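The Soap on the Sill

When Atieno Nyanda's aunt left her the guesthouse in Sidari, she left the recipe book too, and the recipe book was the part that caused all the trouble.

The guesthouse was easy enough to understand. It had 9 rooms according to the old brochure and eight according to anybody who walked through it with a key, the last one having been swallowed by the linen cupboard years before. It had a porch that leaned a little toward the lake, as if listening, and a kitchen where the light came in sideways in the mornings and made even the dented kettle look like something you might want to inherit. The recipe book was another matter. It was a school exercise book with a blue cover gone soft as cloth, and the recipes in it were all for soap.

Atieno had grown up with that soap. Everybody on the Mrema road had. Her aunt gave it away at weddings and funerals, and to the schoolteacher at the end of every term, and to the man who mended the pump, who said he never used it but somehow always smelled of lemongrass. There was a bar of it in every room and a bottle of the liquid kind on the kitchen sill, and if you came in from the garden and touched so much as a spoon before you washed, you heard about it.

"You've read it through?" asked Mwende Chege, who had come up on the afternoon bus with one small bag and a very large cake. They had been friends since they were six, and Mwende had long ago stopped knocking.

"Twice," said Atieno. "It's all there until the last page, and then it says, stir until it sounds right."

Mwende cut the cake and thought about this. "Sounds right like what?"

"It doesn't say."

So they made soap. They made it that evening with all the windows open, and it came out gray and sulky and wouldn't lather for anyone. They made it again the next day, and that batch was better, though it smelled strongly of the pot. Mwende was supposed to go home on the third day, and on the third day she telephoned the office at Tokavo and told them she had a family matter, which Atieno thought was a lovely thing to overhear from the pantry, and she stayed in there a moment longer than she needed to, looking at the rice.

It rained a good deal that November. The guests, such as they were, came in shaking their umbrellas and asked what the smell was, and some of them liked it and one of them, a retired surveyor with a great many opinions, pulled up a chair and offered to stir. He was no good at it. He stirred the way a person signs a form. But he told them about building the road to Drarner, and how the whole crew had bought soap from a young woman with a basket who wouldn't sell to any man until he'd shown her both his hands, front and back.

"That was her," said Atieno.

"I should think it was," said the surveyor. "She sang the whole time, you know. Not well. I'd have paid extra for her to stop."

Atieno put down the spoon. She had forgotten the singing, or not forgotten it exactly, but put it away somewhere with the other things that had been going on all the time, like the tap dripping and the hens. It was always the same hymn, a slow one, with far too many verses, and her aunt used to drop half the words and hum through the gaps while the spoon went round and round underneath. And toward the end the spoon would slow down, and the humming would slow down with it, until the two of them were so heavy and so drowsy together that you couldn't have said which was pulling the other along.

"Mwende," she said, "do you remember how it starts?"

Mwende did remember how it started. She remembered the second verse as well, and the surveyor, to everyone's surprise, had the fourth, and between the three of them they got through it with only one argument. Atieno stirred. The rain came down on the tin roof and the kettle sat there dented and patient, and somewhere in the fifth verse the spoon began to drag, and the sound of it changed from a splash to a kind of sigh.

She stopped. Nobody spoke for a little while, and then the surveyor blew his nose and said he supposed there might be some cake left.

They poured it out and left it alone, as the book instructed, for 40 days, and Mwende went home and came back again for the end of it, with another cake. Atieno made up the liquid kind too, from the trimmings, the way her aunt had, and filled a bottle for the kitchen. She stood it on the sill where the old one used to stand, and turned the spout toward the sink, and then turned it a little back again, the way it had always been.

In the morning she came in from the garden with mud to the elbows and reached for the spoon drawer. Her hand was nearly on it. Then she laughed out loud, all by herself in that sideways light, and went and washed her hands, front and back, humming the bits where she didn't know the words. 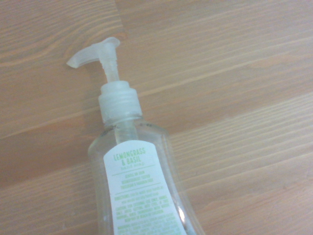
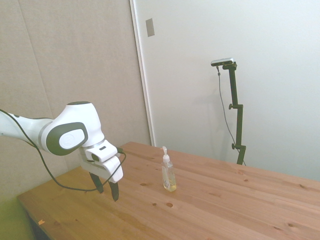
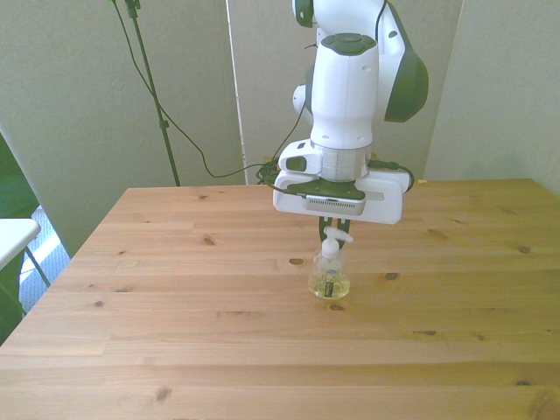
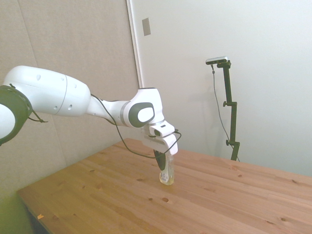 First picture: a clear soap bottle with its pump, on a wooden tabletop.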